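Household Textile Care, Unit 4: Clothing Left on Upholstered Furniture

Course handout. Read before the November practical session and bring this copy with you.

4.1 Scope of the unit

Units 1 through 3 dealt with laundry that had already reached the basket. The present unit concerns clothing that stops short of it, on the sofa, the chair or the end of the bed. In most households the sofa receives the largest share, and its arm and outer seat receive more than the rest of it.

Students are expected to clear a sofa in an order that protects both the garments and the upholstery. Speed is not graded in this unit.

4.2 First assessment

Before anything is lifted, decide which of two groups the item belongs to: garments to be washed, and garments to be folded and put away. An item that cannot be placed with confidence is treated as one to be washed. Bunched knit shirts deserve particular attention. A printed front that stays folded against itself under pressure may crease along the print, and the crease is difficult to remove without heat.
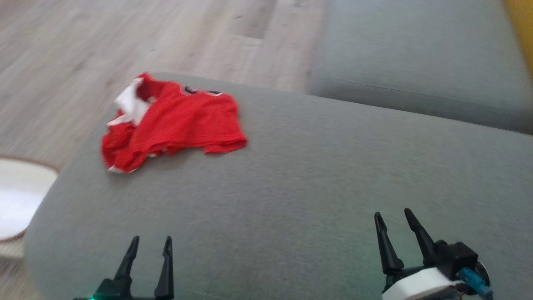

Lift a bunched shirt by the shoulder seams and let it hang for a moment before laying it down again. Do not pull it by a sleeve or hem. If the shirt has both strong color and white sections, check the care label before placing it with other laundry. Strong reds should be washed separately the first time - the course standard is cold water with the garment inside out.

4.3 Folding on a soft surface

A wide sofa seat may be used for folding when no table is free. The surface gives under the hand, so each fold must be smoothed outward from the center and not pressed straight down. Garments with elastic at the waist are folded in half lengthwise first, with the elastic edges brought together without stretching. The lower part is then folded up to meet the waist.

Small towels are folded in thirds in both directions. Items that slide on woven upholstery should be kept well back from the rounded front edge.

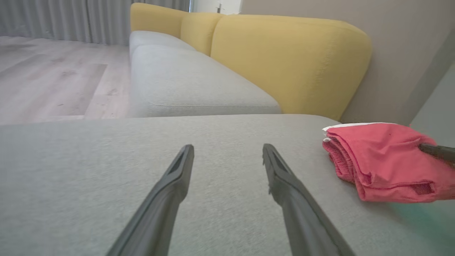 Figure 2. Pink-red folded cloth with gathered edge, on light gray upholstery.

4.4 Care of the upholstery

When the sofa is clear, brush the woven fabric in one direction, beginning at the arm. The training room has Skelo brushes for this purpose. Irard fabric spray may be used only after a test on a hidden area, and the test area must be left for 22 minutes before it is judged. Pale fabrics may pick up dye from damp clothing, so damp items are removed first in every case.

4.5 Preparation for the practical

Read the Pálfi chart on knit fabrics, reference 1243 in the reading room. Complete the worksheet on sorting and hand it in at the start of the session. Students who missed Unit 3 should review the section on care labels.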